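木目の天板と、二段の黒い棚。台の上を散らかさないための覚え書き

2018年8月27日(月)
文:Hapeta

うちの作業台、天板が明るい木目なんです。買うときは「部屋が明るくなる!」と喜んでいたのに、暮らしてみると、まあ手のかかること。パンくずは木目にまぎれて見えないし、夕方に斜めから光が入ると、今度は拭きあとが白く浮いてくるし(見えてほしいものは見えなくて、見えなくていいものが見えるんですよね)。何年かつきあって、ようやく自分なりのやり方が固まってきたので、忘れないうちに書いておきます。

まずは拭き方から。私は長いこと、ぬらした布巾でぐるぐる円を描いて拭いていました。これだと光の当たるところに丸いあとが残るんです。木目の流れにそって端から端まですーっと一方向、これに変えただけでずいぶん違いました。節みたいな丸い模様のあたりはつい模様どおりに丸く拭きたくなりますが、そこも我慢してまっすぐ。

洗剤はふだん使いません。油っぽいときだけ、ぬるま湯200mlに台所用洗剤を一、二滴。それを布のほうにつけて、固くしぼってから拭きます。天板に直接シュッとやると、つなぎ目や縁にしみこみそうで怖いんですよ。そのあと水拭き、から拭き。から拭きをさぼると白っぽいくもりが残るので、ここだけは面倒でもやります。

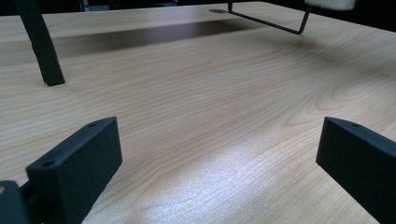 Salliaさんからは、うちは水拭きをやめて、マイクロファイバーのから拭きだけにしたら曇らなくなりましたよ、とのこと。ただし醤油をこぼした日は別で、その場ですぐぬれ布巾、だそうです。なるほど、毎日水拭きしなくてもいいのかも。さっそく真似して、朝はから拭きだけ、夜だけ水拭きにしてみています。今のところ調子がいいです。

さて、くもりなのか汚れなのかわからないとき。私は目ではなくて手で確かめます。洗って乾かした手のひらで、天板をそっとなでるだけ。ざらっとしたら粉やくず、きゅっと引っかかったら砂糖か油、するっとしていれば光の加減なので放っておきます。以前は光っているところを汚れだと思いこんで、何度も何度もこすっていました。あの時間を返してほしい!

あ、それと、こびりついたものをヘラで削るのはおすすめしません。私は一度やって、細い傷をつけました。ぬらした布巾をのせて五分、それでもだめならもう五分。待っているあいだにお茶でも淹れてください。

もうひとつ、拭くときは台の上のものをいったん全部おろすこと。端に寄せながら拭くと、寄せたものの下がずっと拭けないままなんです。うちでは大きめのお盆を一枚用意して、小物はまとめてそれにのせ、お盆ごと床か椅子へ移動。拭き終わったら戻すのですが、このとき「これ、本当に台の上にいる?」と自分に聞くようにしています。たいてい半分は引き出し行きです。輪ゴムとか、何のだかわからないネジとか。
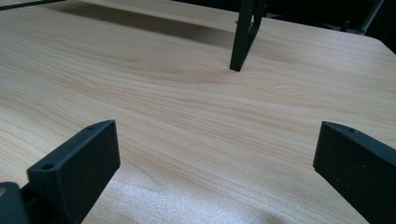

熱いものの置き場も決めておくと楽です。私は鍋敷きを二枚、手の届くところに出しっぱなしにしています。片づけ好きの人には叱られそうだけれど、しまいこむと結局使わずに、鍋を直接置いちゃうんですよね。天板の表面が何でできているかによって熱への強さは違うので、わからないうちは「熱いものは直接置かない」で通すのが無難だと思います。

で、それでも台が狭いという話。広い台に買い替えるのは大変ですから、私は上に積むほうを選びました。脚つきの小さな二段棚を置くんです。上の段と下の段、それにものを分けるだけで、平らな場所がぐっと空きます。

選ぶときに見たのは脚です。細い脚のものは下がすっきりして拭きやすい反面、天板に跡がつかないか心配で、うちでは脚の裏にフェルトを貼りました。厚みがそろっていないとガタつくので、四つとも同じシートから切り出すこと。私は最初に余りものの寄せ集めで貼って、カタカタ鳴る棚を一週間使いました……。

上の段はふちが少し立ち上がっていると安心です。丸いものを置いても転がり落ちにくいので。反対に、下の段にはよく使うものを詰めこみすぎないのがコツ。奥が暗くて見えにくいから、背の高いものを手前に置くと、うしろのものは存在ごと忘れます(去年の11月に買ったふりかけが、夏に出てきました)。筒形の容器は、ふたが見える向きに置いておくと取り違えません。

棚を動かすときは必ず両手で持ち上げてください。横着して片手で引きずると、せっかくのフェルトがめくれて、木目の上に糊がべったりつきます。糊はあとから取るのが本当に面倒!

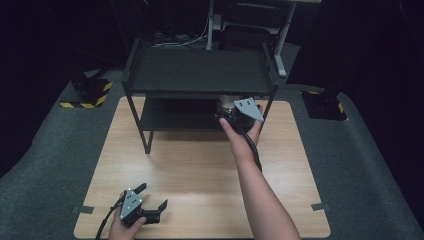
台がずれるときのこと

カーペットの上に置いた台や板は、拭くときに力を入れるとじりじり動きます。うちは左右の端を短いテープでとめています。長く貼る必要はなくて、指の長さくらいで十分。貼る前にカーペットのほこりを取っておくと、もちが違います。

テープは季節の変わり目に貼り替えます。長く放っておくと糊が残るので、はがすときはゆっくり、できるだけ寝かせる角度で。残ってしまった糊は、新しいテープの粘着面でぺたぺたたたくと少しずつ移ってきます。カーペットのほうは毛が抜けることがあるので、まず目立たない隅で試してからにしてくださいね。

コード類も、台の上を横切ると拭き掃除の邪魔になります。縁から下へ逃がして、足を引っかけない側に寄せておく。それだけで拭く気になるかどうかが変わります。次は引き出しの中にたまったネジをどうにかするつもりで、空き瓶を洗って乾かしているところです。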